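Week 7: Who decides what local police do about immigration?

Okay, this is the week where everybody already has an opinion before they've done the reading, me included. Try to park yours for an hour. I want us to get the plumbing of the thing straight first (who can tell whom to do what), and then you can argue all you like in section.

Start with the basic split. Immigration law is federal. Congress writes it, federal agencies enforce it, and a county sheriff has no general power to deport anybody. But the person in the back of the sheriff's car may be someone the federal government wants, and that's where all our material for this week lives.

The tool you'll read about most is the detainer. It's a form, a pretty short one, in which federal immigration officers ask a local jail to hold a person for up to 48 hours past the time they'd otherwise walk out the door. Underline "ask." Several federal courts have treated detainers as requests, and once you see it that way a lot follows. If the jail chose to hold the person, then the jail may have to answer for the hold — and a county that gets sued tends to get very interested in its own paperwork!

Second piece: the anticommandeering rule. We met this in March with Printz v. United States (1997), the background check case, so dig out your notes. The short version is that Washington can't order state and local officers to carry out a federal program. It can offer money with conditions attached, it can persuade, it can sign agreements with willing departments, but it can't simply draft them.

The agreements have a name you need to know, 287(g), after the section of the Immigration and Nationality Act. A department signs on, some of its officers get federal training, and those officers can then do certain immigration tasks under federal supervision. Some of these agreements only cover people already booked into the jail. Others reach further. When you read about a county "joining 287(g)," always ask which kind.

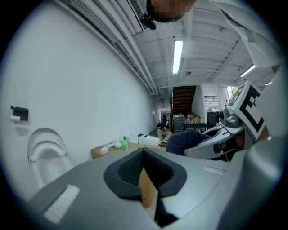 A toilet mounted low on a white wall.

Now the other direction, state over local. This trips people up every year. A city isn't a little sovereign; it's a creature of its state, and the anticommandeering rule doesn't protect it from its own legislature. So a state can pass a law telling every city to honor detainers, or a law telling every city not to, and both kinds are on the books in different parts of the country. Please don't write "the city has Tenth Amendment rights against the state" on the final. I will be sad.

For section we're using the Nonelgate problem in your packet. Nonelgate is a town of 558 people with a police chief, two officers and a contract with the county jail. The council passes a resolution saying town police won't ask about immigration status. Officer Lytvynenko stops a driver for a broken taillight, the license check comes back with a federal administrative warrant, and he phones the chief. Work out three things before you come in:

What does the resolution cover, if you read only its words?
Who signed the warrant, and does it matter that it wasn't a judge?
If the county jail takes the driver, whose policy applies once the door closes?

Raíssa Moura runs the morning section and Fumiko Hamada has the afternoon one. They grade the same way, so don't shop around. Your memo is 16 points, more than 200 words please (last time I got a haiku), and it's due 16 Jun 2026 at the start of lecture.

Reading: the Printz majority and Justice Stevens's dissent, then the sample detainer form in the packet. Read the form slowly, including the boxes. Skip the footnotes in Printz unless you enjoy that sort of thing. I do, so come by office hours if you want to talk about them.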